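4. Recording a table-clearing task by remote control

The Kana teaching kit is sold as something anyone can use in an afternoon. Plan on longer. Hongmei Zeng needed 734 recordings at our Gristville bench before she would call a set usable, and even that number proves less than it seems to.

1. Set out the mat, the bowl, the dish and the mess to be cleared. Vary the mess between recordings.

2. Stand where you can see both grippers. The head view alone is a poor judge of depth, whatever the sales sheet says.

3. Wait 5 seconds after pressing Record before moving a hand control.

4. Bring one arm in at a time. Park the other with its gripper open.

5. Press Stop, then replay the recording at full length. Delete it if you wouldn't want it copied.

Note: The software gives every recording a quality score. We have not found that it means much — trust the replay.

Caution: Keep cables clear of the wrist joints. Do not reach over the mat while the controls are live.

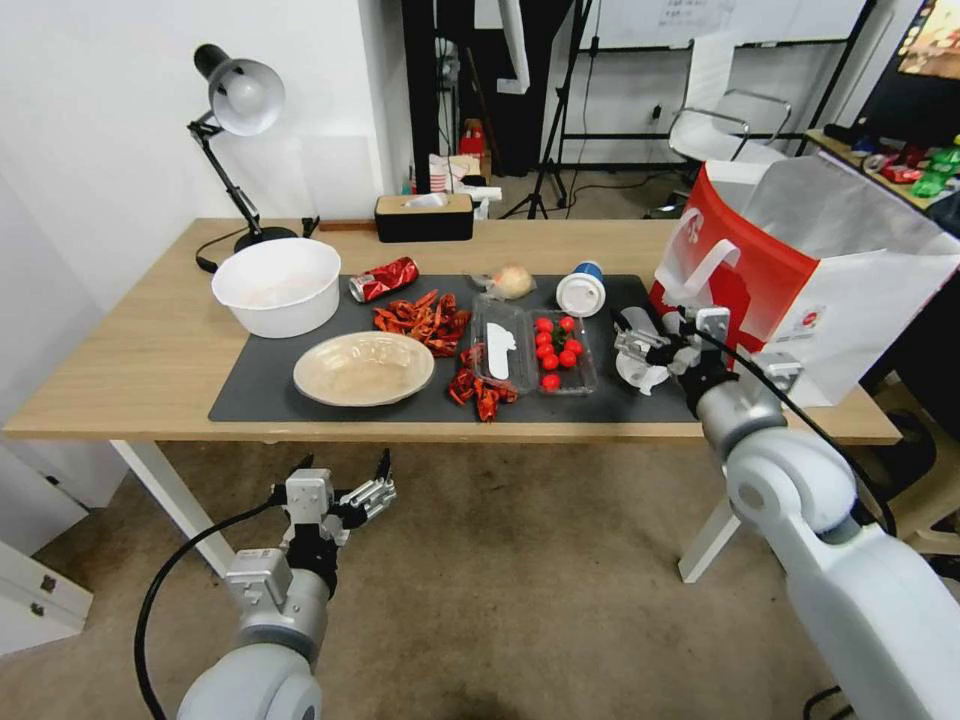
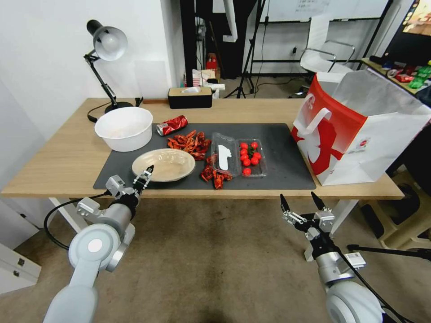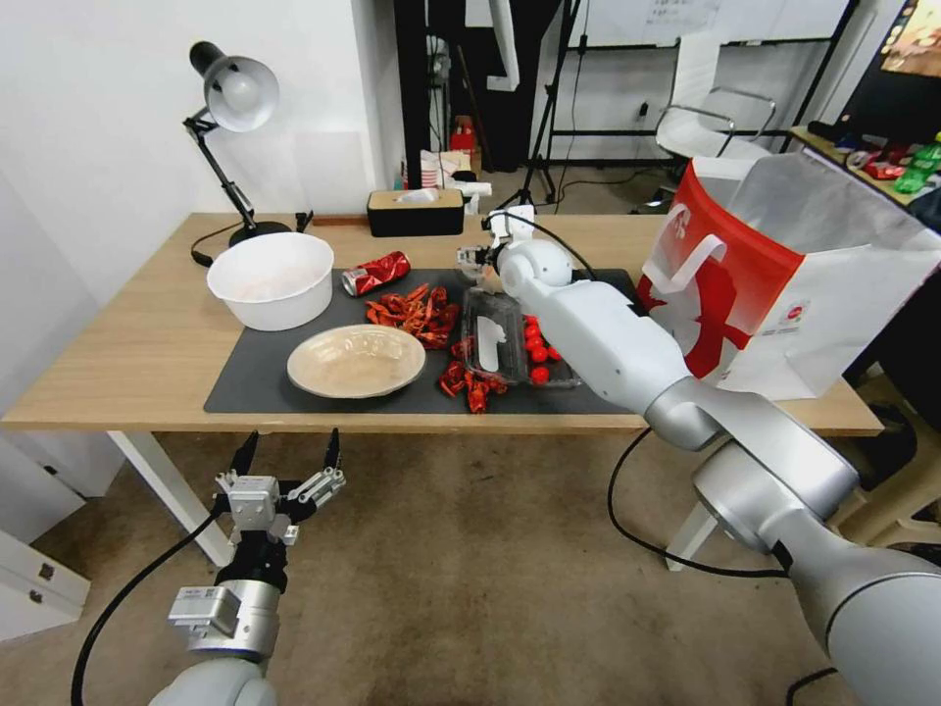

Figure 2. Table-clearing set-up, head view. Soda can, tomatoes and clear container on the mat; paper bag at the right end.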